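Search questions Go Advanced

How do I fold a big floppy cloth so it stays folded?

I have a blue cloth, a good bit wider than my arms are long, and every attempt at folding it ends in something resembling a pudding. I've watched the tidy people on the internet do it in one smooth movement. I cannot. By the second fold the corners have wandered off, and by the third I'm stuffing it in a bag and going for a biscuit. I share the table with other people's belongings, so I can't spread out for long.

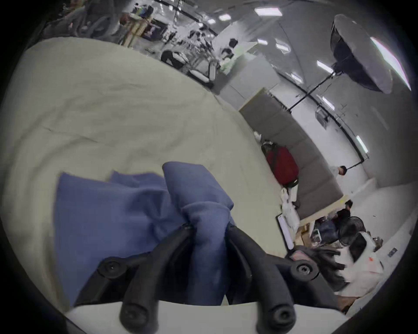
224 words · 7 answers, 2 shown

What am I doing wrong, and does it matter which side I start from? It lives in a Grutau drawer that is already fuller than it should be.

Asked by Trakora

Answer from Enikő Kiss

Stop pinching it in the middle. If you grab a soft cloth by its belly you get a ridge, the ridge turns into a twist, and then you're folding a rope.

Lay it flat and sweep the creases outwards with the side of your hand. Then take two corners — corners, please — and bring them over to meet the other two. Smooth it again before you go on. People skip this and then write to help sites.

Mind what's sharing the table with you as well. 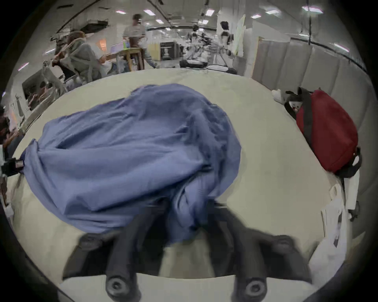 Bags are the worst for this, as they creep in from the side and you end up folding around them. Put them on a chair. Same for anything small and soft that could get rolled up inside, odd socks especially. I once lost one for the whole of December inside a tablecloth.

After the second fold, go in thirds and stand the thing on its edge in the drawer. It doesn't matter which side you start from so long as the long edges meet first. Mine have survived almost 1,000 openings of the drawer and only look slightly sorry for themselves.

Answer from Clilura

just roll it?? works for towels

Comment from Trakora, 2026-01-04

Thirds worked, thank you. Rolled one fell off the shelf.

Contact us | © Mészáros Household Help | Back to top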